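Closel: Read Receipts and Reply Pressure in a Student Messaging App
Project report, Mobile Software course
Femke Vermeulen, Emlyn Jarman, Nantana Thaweesak 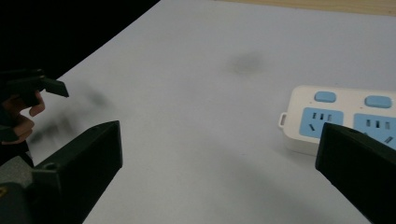 Figure 1. White tabletop with two black gripper fingers in the foreground.

1. Background

Most chat apps tell the sender when a message has been read. Some let the user turn this off, but the setting is usually all or nothing. Our group wanted to know if people would use a finer control, where read receipts can be switched on or off for each conversation.

Closel is a small Android messenger we wrote for this purpose. It supports one-to-one chats and groups, text only. Voice notes were in our first plan and we dropped them in the second week.

2. How the app works

The client is written in Kotlin. Messages go through a server that Emlyn set up on a machine in the department, using a WebSocket connection while the app is open and push notifications when it is closed. Messages are stored on the server until every recipient has received them, then deleted.

Each message has one of three states: sent, delivered, read. The read state is only passed back to the sender if the recipient has receipts turned on for that conversation. The switch is in the conversation menu. In our first build it was two screens deep in the settings, and Thijs De Graaf, our supervisor, could not find it when he tried the app. We moved it before the trial started.

In groups the rule is the same, but the sender sees a list of names. A person with receipts off shows as "delivered" for good.

3. Trial

We recruited students through the course forum and a poster in the library. 63 people installed the app and 50 of them used it until the end of November. The other 13 stopped, most of them in the first few days. We asked those who left for a reason and got few answers – the common one was that their friends were not on it.

Everyone started with receipts on. We logged changes to the switch, but not message content. There were 179 changes in total, counting people who turned receipts off and later back on.

The server went down once, on a Saturday morning, when the disk filled up with debug logs. Messages sent during that time were queued on the phones and delivered later. The delivery times from that day are left out of our results.

4. What we found

Changes were more common in group chats than in one-to-one chats. In the closing survey, several people wrote that they turned receipts off for course groups so they could read a question without having to answer it. Few did this with close friends.

Two people reported that they forgot which chats had receipts off. We added a small icon next to the conversation name, but this was late in the trial and we can't say if it helped.

5. Limits

All participants were students at one school, and many knew each other. iPhone users could not take part.

6. Division of work

Emlyn: server, push notifications. Femke: client, message storage. Nantana: interface, survey, most of this report. Marijke Koster read a draft and corrected our table of state changes.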